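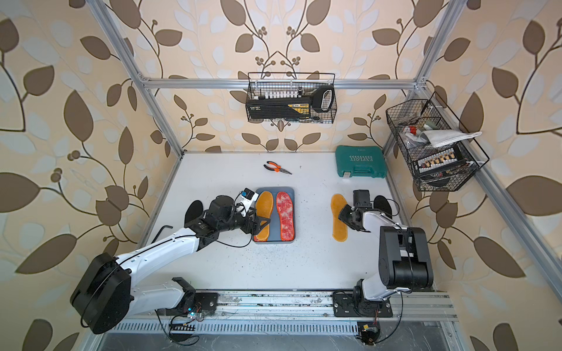
A reader wrote in to say my last post on sourdough was too fussy, and that a starter fed twice a week does fine. I tried it. Mine sulked until Monday, then rose well enough.

The flour was Irnov wholemeal, 600 grams to a loaf.

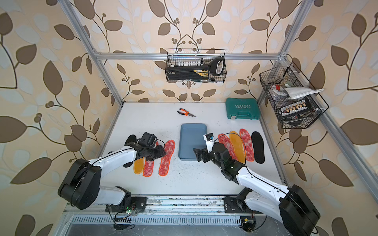

Does the water need to be warm? Tap water is fine, though the dough takes longer in January.

I bake 39 minutes with the lid on — any less and the middle stays damp.

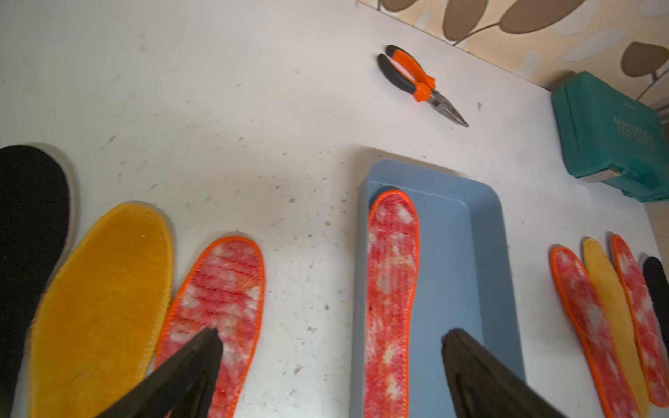

Pliers and a teal case.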